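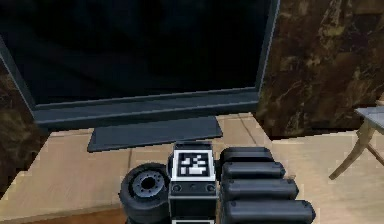

The television on its low stand, next to the brown marbled panel.

Clilano held its open day on 2022-09-27, and I went with Dilruba Nanayakkara, who is looking to move out of a rental before December. The development has 38 homes over two streets, built on the old Vurileck seed yard. Parking was at the far end, a ten-minute walk on gravel.

Fredy Salazar from the sales office took our group through the plans first. Heating is shared – one plant serves both streets, and each home has its own meter. He had a clear answer on noise from the rail line and a less clear one on who pays for the drainage pond. The monthly fee is $904 for the larger type, which drew some muttering. It covers the roof, snow removal and trash, but not water. 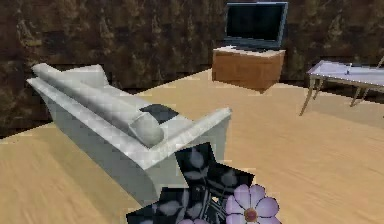
Pale gray sofa with a bolster and dark cushions.

Dilruba asked about storage. The larger type has a closet under the stairs and 55 square feet in the basement, behind a locked mesh gate. Bikes go in a separate shed by Stuvidton Road. I thought the shed was small for the number of homes, and the path to it has no lighting yet.
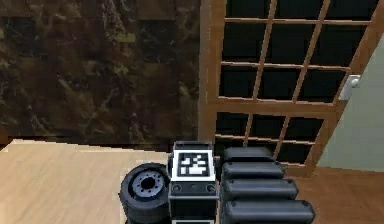 The bus is the weak point. The stop is close, but service ends early in the evening, and Fredy could only say that the town was talking to the operator. Groceries are better. Tarawneh has a store across the main road with a proper produce section, and we had coffee there afterward. Dilruba took the fee schedule home and plans to call the office with questions about the pond.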